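Tablero perforado

El tablero perforado es una plancha rígida con agujeros repetidos a distancia regular, que sirve para sujetar piezas y cambiarlas después de lugar. Se emplea en talleres, tiendas y laboratorios.

En el taller Irkico, de la localidad de Văduva, se conserva un catálogo de 231 modelos, ordenado por Maricica Preda. El más antiguo lleva 612 agujeros y el siguiente, 662. Dorin Munteanu propuso clasificarlos según el paso, es decir, la distancia entre dos centros.

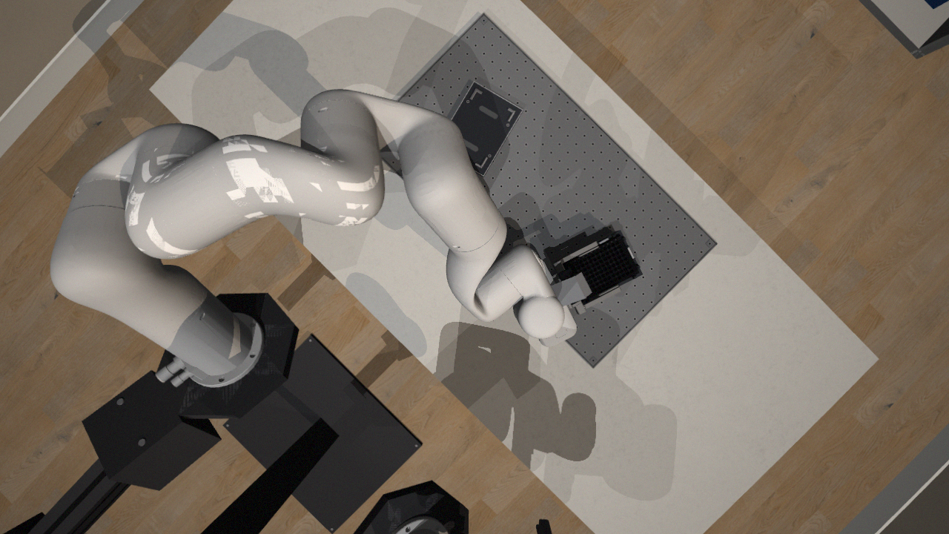
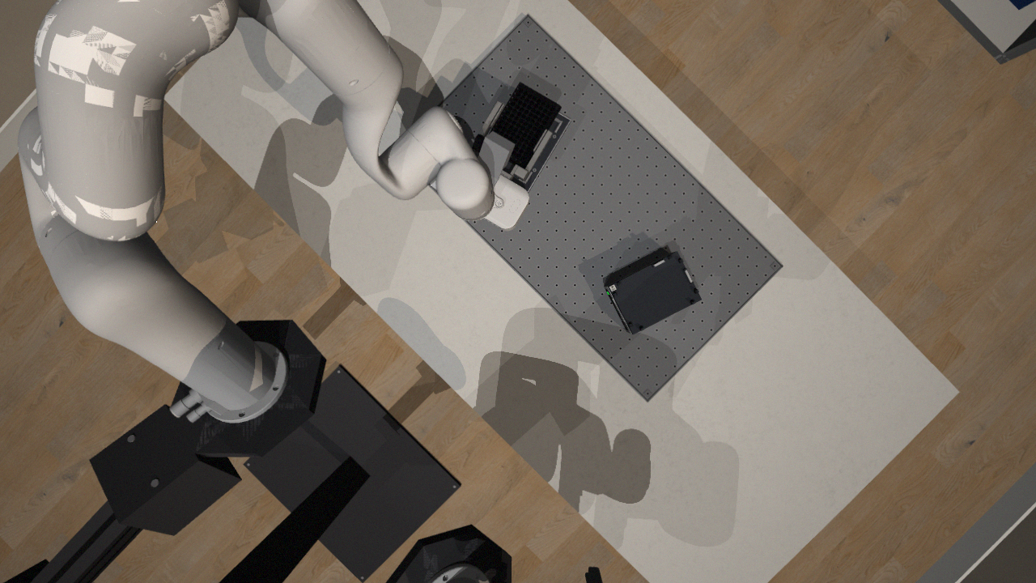
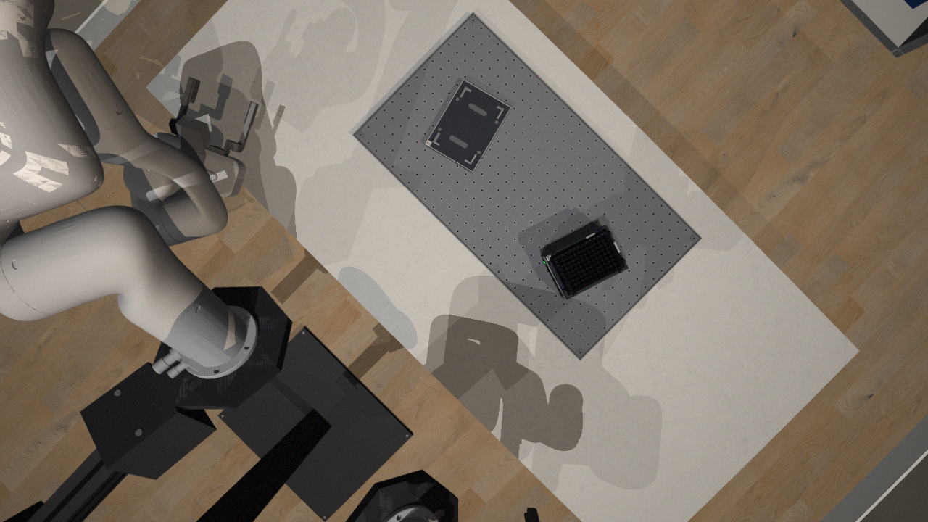 La limpieza del tablero se hace con un paño seco y un pincel fino, porque el polvo se queda en los agujeros. Para la fijación a la mesa existen varias costumbres. Una es poner un elemento de sujeción redondo en cada esquina, como en el tablero gris de la tercera imagen, y dejar libre todo el centro. Ese tablero está colocado en diagonal; Preda recomienda, en cambio, la posición paralela al borde cuando se trabaja con regla.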